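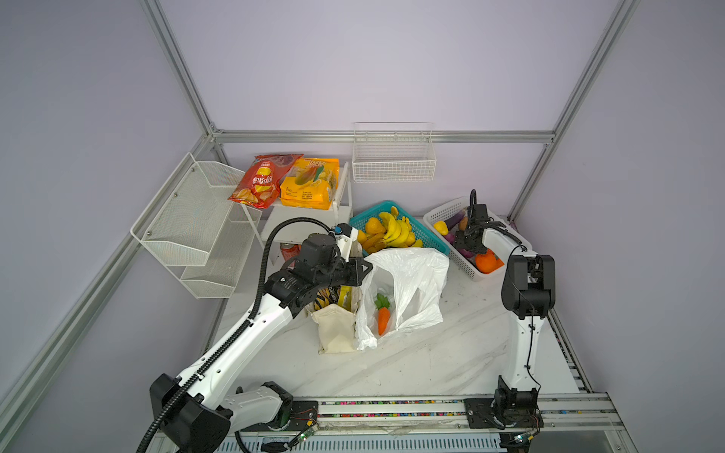

Galerie : les règles de la cellule, telles qu'on les applique (et telles qu'on les oublie)

L'atelier Brarthorpe tient un règlement de cellule depuis que la première version, deux pages agrafées par Trygve Haugen, a fini sous un pied de table bancal. La deuxième version est plus longue et moins utile comme cale. Cette galerie en reprend les articles dans l'ordre où on les enfreint. Le thème du mois est le rangement des courses à deux bras : attraper, transférer, déposer, ne rien écraser. Un travail que n'importe quel adolescent accomplit en soupirant, et pour lequel nous avons rédigé onze articles.

Cliquez sur la vue pour l'agrandir. Les légendes sont de Sheyla Mosquera, les remarques désagréables aussi.

Légendes de la vue générale

Article 1. Les deux bras partagent un seul rail, donc un seul arrêt d'urgence.
Le bras gauche travaille au-dessus du sac en toile, le droit plonge dans le panier blanc. Ils ont chacun leur territoire, comme des cousins à table. Couper l'un en laissant l'autre finir sa phrase est interdit, même si « il avait presque terminé ».

Article 2. La zone commune se négocie avant le démarrage.
Le milieu de la table est à tout le monde, autant dire que c'est là qu'on se cogne. Un seul bras y entre à la fois ; l'autre attend derrière sa limite, telle qu'elle est inscrite dans le fichier de tâche. Hatem Farouk a proposé un système de priorité à droite. Le système a été étudié, puis rangé avec les autres idées de Hatem.

Article 3. On descend à la verticale au-dessus d'un contenant souple.
Un sac en toile n'a pas d'opinion ferme sur sa propre forme. Quand des paquets dépassent de l'ouverture, la pince s'approche par le haut, marque un arrêt, puis descend à vitesse réduite. Les approches en biais sont réservées aux contenants rigides et aux gens pressés.

Article 4. Une canette derrière la pince reste une canette.
La rouge, près du sac, est à moitié masquée par la pince gauche. Le règlement demande qu'un objet masqué soit traité comme présent jusqu'à preuve du contraire. Cela paraît évident à l'écrit. L'article existe pourtant, et chacun ici sait pourquoi il porte le surnom d'« article serpillière ».

Article 5. Les conduits de câbles ont la priorité sur l'élégance.
La gaine annelée noire du bras gauche fait une boucle par-dessus le poignet. Ce n'est pas joli. On laisse du mou, on vérifie la boucle sur toute l'amplitude du mouvement, et on ne la plaque pas contre le bras avec du ruban adhésif pour faire propre devant les visiteurs. Lok-yiu Man garde un rouleau confisqué dans son tiroir.

Article 6. Pas de doigts près des cartes.
Chaque base a sa petite carte verte à côté d'elle, sur le rail, avec ses fils fins. On débranche hors tension, on rebranche hors tension, et entre les deux on ne pose pas son café dessus. La rédaction initiale disait « liquides ». Quelqu'un a fait valoir que le cappuccino était surtout de la mousse.

Article 7. Les graduations du rail sont faites pour être lues.
La rangée de petites marques de couleur sert de repère quand on replace une base. « À l'œil, ça va » n'est pas une unité de mesure reconnue par le service de Ho-yin Poon, qui en reconnaît pourtant de curieuses.

Article 8. Chaque panier a un contenu déclaré.
Bananes et poires jaunes dans le panier bleu-vert, aubergines dans le blanc, avec un fruit jaune et un fruit orange pour leur tenir compagnie. La fiche de tâche doit dire exactement ce qui s'y trouve au lancement. Écrire « fruits divers » revient à ne rien écrire, en deux mots. Et pour couper court au débat qui a occupé une réunion entière : oui, botaniquement, l'aubergine est un fruit. Elle figure néanmoins sous « légumes » dans la fiche, et elle y restera.

Article 9. Les sacs translucides sont des sacs.
On voit la carotte jouet à travers le plastique, donc on croit pouvoir la saisir à travers le plastique. La pince passe par l'ouverture, en haut, comme tout le monde. À noter que la carotte a gardé ses fanes vertes, détail sans portée réglementaire que Sheyla tient à signaler.

Article 10. Une étagère vide est déclarée vide.
Les deux niveaux du présentoir en fil blanc, contre le mur de gauche, n'ont rien dessus, et le panier accroché au fond n'a rien dedans. Ils figurent quand même dans la fiche, avec la mention « vide », sous peine de voir un opérateur consciencieux chercher ce qui manque. Même rigueur pour le petit support voisin : le paquet de chips y penche sur le paquet jaune, et l'inventaire l'inscrit penché.

Article 11. La table se vérifie avant chaque série.
Le plateau a un motif de marbre, avec de fines veines grises. Il porte aussi quelques petites marques sombres près du panier blanc. Distinguer le décor de l'usure relève de l'opérateur, qui note les marques au cahier sans les baptiser « veines » pour s'épargner une ligne.

Chiffres utiles, pour ceux qui lisent jusqu'en bas

Révision complète des pinces : tous les 3000 cycles. Contrôle des conduits : tous les 300 cycles, ou dès que quelqu'un dit « c'est normal, ce bruit ? ». Archivage des fiches : au-delà de 2000, elles partent sur le serveur Mustonen, où elles jouissent d'une retraite paisible.

Les propositions d'amendement se déposent auprès de Trygve avant la fin de juillet. Elles tiennent en une page, précisent l'article visé et ne comportent pas de dessin (Hatem, merci). L'article 12, sur le port des manches longues près du rail, est en cours de rédaction depuis si longtemps que deux de ses auteurs ont changé de service.

Galerie suivante : le poste de pliage de l'atelier Rostonell, avec ses sept articles et son unique chaussette.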